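Jesthorpe Home Health Reviews
Hand and Foot Care > Circulation Gadgets

Dirkby Finger Pulse Warmer – product page

In stock
Sold with: base unit, finger cuff, spare liner, power cord
Warranty: one year, base unit only
Our rating: two and a half out of five

What it claims to do

The Dirkby is a padded cuff that slides over one finger at a time, warms it, and squeezes it in slow pulses. The box says it "wakes up tired fingertips" and helps with cold hands, pale nail beds, stiff knuckles and, in smaller type on the side panel, brain fog. I sell these things and I write these pages, and I would like somebody at Dirkby to explain to me how warming a finger clears up brain fog. I wrote to ask. They sent me a coupon.

So let me split the claims up, because some of them are fair and some of them are not.

Cold hands. Yes, it warms your fingers. It is a heated cuff. A mug of tea also warms your fingers, and so does a pair of gloves, but the Dirkby does it evenly and you can read with the other hand while it runs. If your fingers go cold in February and you want them less cold, you will get what you paid for.

Pale nail beds. The leaflet has two drawings, one of a gray-looking nail and one of a pink one. Warm a finger and the skin may get pinker for a while. That is what warm skin tends to do. It tells you very little about your health. Nails that stay pale for weeks are something to take to a doctor, and the same goes for fingers that turn white or blue in the cold and hurt when they come back. Please don't buy a cuff from me and put the appointment off.

Stiff knuckles. A lot of people like heat on stiff hands, and I have no quarrel with that. Whether the squeezing adds anything I can't say. I tried it with the pulse on and with the pulse off and liked it better off.

How it works

There is a small heating pad in the wall of the cuff and an air bladder behind it. The base unit has a pump, three heat settings and a timer. You pick a setting, put a finger in, and press the big button. A session runs seven minutes per finger and then it shuts off by itself. The math on that is not printed anywhere on the box, so do it yourself before you order: both hands, thumbs included, is more than an hour of sitting next to a humming pump. The leaflet says "a few minutes a day." I suppose it depends which finger you care about.

The lowest heat setting is barely warm. The middle one is the one you will use. The top setting is too hot for me, and anyone with poor feeling in the hands (from diabetes, for example) should ask a doctor before using any heated gadget, this one included. The leaflet does say this, on the last page, under the cleaning instructions. I have put it up here.

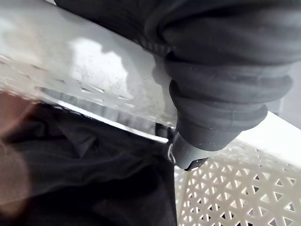 Fit is where most of the returns come from. Dirkby calls the cuff "one size," and one size it is. On a thin finger the pulse hardly touches you. On a thick one, or over a swollen joint, it can pinch going on. Take your rings off first. Long nails catch on the liner, and once the liner is torn the warranty people at Dirkby will tell you it was "worn through normal use," whatever age it is.

The study

You will see "clinically tested" on the front of the box. I asked for the test. What came back was a two-page summary from an outfit called the Krishnan Wellness Lab. There were 40 people in it. All of them got the cuff. There was no second group with a switched-off cuff, or a warm washcloth, or nothing at all, so there is no way to know what the cuff did that any other warm thing would not have done. People were asked if their hands felt "more comfortable" at the end of a session, and most of them said yes. I would have said yes too. My hands had just been in a heater.

None of this makes the thing a fraud. It makes "clinically tested" a phrase with very little behind it, and I would like the other makers on this site to take note, since I have the same complaint about four of them.

Compared with the Lulstead

The other unit we carry is the Lulstead Hand Wrap. It has no pulse, no timer worth the name, and a plain blue box with hardly any promises on it. It does the whole hand at once. It costs roughly 50 dollars less. The wrap is bulkier to store and the strap loses its grip after a while, which is annoying, and it leaves your thumb out in the cold. If you want one sore finger seen to and the rest left alone, the Dirkby is better. For everybody else I would point to the Lulstead – and I make less on it.

Cleaning and care

Unplug the base. Pull the liner out by the tab and wash it by hand in cool water with a little soap. Let it dry flat, all the way, before it goes back in. Do not put the liner in a dryer; it shrinks and then you are back to the pinching problem. Wipe the cuff with a damp cloth. Do not use it on broken skin, on a fresh cut, or over a nail infection. Don't share a liner. Spare liners are sold in packs of two and are overpriced, and I can't find anybody else's that fit.

What buyers have told us

Jailson Damasceno bought one last winter for a finger he broke years ago playing handball. He wrote: "It feels nice for the time it is on. After, the same finger. The pump woke up my dog." He kept it.

Another customer said her nails grew faster. Maybe so. She had also started taking two supplements and quit smoking that same month, and of the three I know which one I'd thank.

A third sent it back on account of the smell. New units do have a rubbery smell out of the box. Mine was gone in a week or so with the cuff left open on a shelf.

Returns

You have seven days from delivery to send it back unused, and I will take back an opened one if the liner is still sealed. Dirkby's own site mentions a "happiness guarantee." That covers orders placed with them, and it has its own form, which asks you to describe your unhappiness in detail. Orders from this page go through us.

Base units that fail inside the year go to Dirkby for repair. Keep the box, they want it back in the original one.

Related items
Lulstead Hand Wrap
Dirkby spare liners, pack of two
Plain cotton gloves, three sizes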